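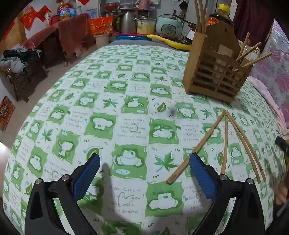 How do I get old fold lines and a waxy feel out of a wipe-clean tablecloth?

Posted by prallomano_pete in Household and Laundry
Monday, October 12, 2020

I have a patterned tablecloth, green and white, one of those coated ones you are meant to wipe down. It came folded in a packet and the creases have never dropped out. It has been on the kitchen table since August. There is a ridge right down the middle and another across it, and glasses wobble if you set them on the join.

The second problem is that it has gone a bit tacky. Not everywhere, mostly at the end where we eat. I wipe it after every meal with dish soap and a cloth. It looks clean but if you rest your arm on it for a minute it grabs.

Things I have tried:
Leaving heavy books on the creases overnight. No change.
Pulling it tight and clipping it under the table edge. It looked better until I took the clips off.
Vinegar and water for the stickiness. It was better for a day and then the same again.

The label is gone so I don't know if it is vinyl or cotton with a coating. The back feels like thin fabric. I don't want to iron it and find out the hard way. I would also like to know if there is a colour risk with anything stronger than vinegar, as the white parts show everything.

Thanks in advance.

fendon_laundry_room
Member, 3000 posts

If the back feels like fabric then it is most likely a coated cloth, but you should check before you put any heat on it. Turn up a corner and look at the hem. On coated cotton you can usually see the weave and threads at the cut edge. On vinyl with a backing you will see a smooth layer on top and a fuzzy layer underneath, and sometimes you can pick them apart a little with a fingernail.

For the creases, either kind will respond to gentle warmth. What I do:

Take everything off the table and turn the cloth face down on a couple of clean bath towels.
Use a hair dryer on the low setting and keep it moving along the fold. Hold it a hand's width away.
Once the fold feels soft, smooth it from the middle outward with your palm and lay a flat board on it until it is completely cool. That last part matters. The books didn't work for you because the cloth was cold when you put them on, so the fold had no reason to let go.

If it turns out to be coated cotton you can use an iron on the lowest setting, on the fabric side only, with a towel between the iron and the cloth and no steam. Test a corner first. I wouldn't iron vinyl at any setting.

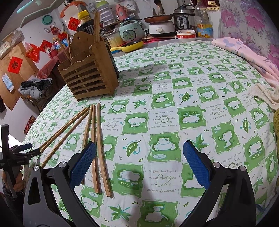 Now the stickiness. I think it's your dish soap. If you wipe with soapy water and don't rinse, a thin layer stays behind each time, and cooking grease and the oil from people's arms settle into it. Vinegar cuts through the top of that but doesn't lift the lot.

Mix two tablespoons of baking soda into a litre of warm water. Wash the whole cloth with it, using something soft. Then go over it with plain water two times, with a fresh cloth for the second, and dry it with a tea towel. Don't leave it to air dry or you will get streaks on the white. After that, wipe with plain water on ordinary days and keep the soap for when there has been something greasy.

On colour, baking soda at that strength shouldn't bother a print. Don't use bleach, nail polish remover or the orange-scented stuff for getting labels off. Those can take the finish with them, and you can't put that back.

If it is still tacky after all this, the coating itself is breaking down. That happens with age and with sun through a window, and with hot dishes put straight down. No cleaner will fix it.

jodgate84

just buy the kind off the roll next time, they don't fold it so there's no creases. we got ours cut at a place on Rebane Street, 5 dollars a metre. Put it over a felt pad and it sits flat and the glasses don't clunk either. I threw the old one in the dryer with a damp towel and it melted to itself so don't do that

prallomano_pete

Checked the hem and I can see threads, so coated cotton. I did the hair dryer on the short crease tonight and it is nearly gone. The long one is more stubborn and I will try the iron through a towel on the weekend.

Baking soda wash is done as well. The rinse water came off the first pass quite cloudy, so I think you are right about the soap. It feels like it did when it was new, at least for now.

Does the felt pad go right to the edge of the table or do you stop short of it?

jodgate84

stop a bit short, otherwise you see the line of it hanging down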